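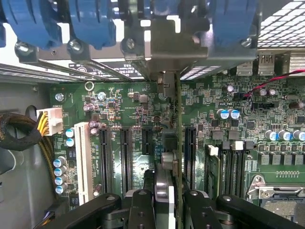

Joonas Lehtinen wrote back to our last update with a fair question: were we refurbishing these workstations or just collecting them? Point taken, and I did laugh. So this report is mostly about the insides of computers, and I'll try to keep the collecting to a minimum!

Quick catch-up for anyone on the Halonen side who missed December. The grant pays for 25 used workstations to be opened up, cleaned, tested and passed on to the evening drafting classes in Clellton. As of 6 March 2025 we have 11 finished and signed off, and the rest are in one stage or another on the shelves in the back (a few are in pieces, which looks worse than it is).

The cleaning has gone faster than I budgeted for. The slow part is the expansion cards. These are big old tower boards with a nice long row of slots, and the cards are held by blue plastic clips on a metal bracket instead of screws. I love those clips when they work - you flip one up and the card lifts right out. After this many years, though, the plastic can be stiff, and we snapped 2 of them before we learned to go gently. Wumow had spares and sent a bag over for the price of postage, so that one didn't touch the parts budget.

The other thing we check on every board now is the capacitors, the little cans that sit near the power connector. Anything with a bulging top gets pulled from the line. We've had one board fail that way and I've put it aside for parts. We also reseat every plug, the small fan and switch leads included, because a loose one cost me a whole afternoon in December and I'm still a bit sore over it.

Money next. We've spent almost 1,000 dollars so far, mostly on memory and drives from Zevex, and I have all the receipts scanned if you want them. I'd like to move what's left in the shipping line over to drives, as Clellton has offered to pick up the finished machines themselves. Could you let me know if that needs a form or if an email is fine?

Next up is the rest of the card testing, then a second round of drive installs. I'll send the updated list of serial numbers with the next report.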